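Home Explore Notifications Lists Profile

Lekota Handling Notes
Thread, June 2023

1/ We have rewritten our house rules for hand-held gripper work in real homes. Posting the main ones, as people at Riltidberg and Vasville keep asking.

2/ Check the pads before the first pick. If a pad has lifted or is shiny, change it. Write the change in the log.

3/ Close on the flat sides of a carton. Stop when it holds. A dented carton is a failed pick, even if it lands in the right place.

4/ Packs may be picked up any way round. Don't turn them upright first. The old February rules said you should, and we've dropped that.

5/ Leave the clutter. Paper, peel, toys and bottles stay where the household left them. Only move glass, blades and medicine.

6/ With 2 grippers in use, one closes at a time. The other waits open.

7/ We went back over 1314 picks under the old rules. 271 had to be thrown out, mostly for tidying between picks.

8/ Full text is on the Dondar page. Comments welcome, short ones especially.

9/ Last one, a carton pick on a bed.

Recent from this account
Pad wear: when to swap
Labelling a failed pick
Soft packs and film wrap

Contact | © Lekota Handling Notes | Back to top
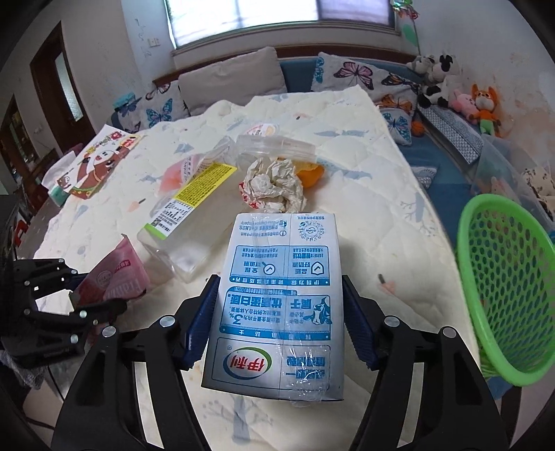
Milk carton held upside down, blue pads on either side.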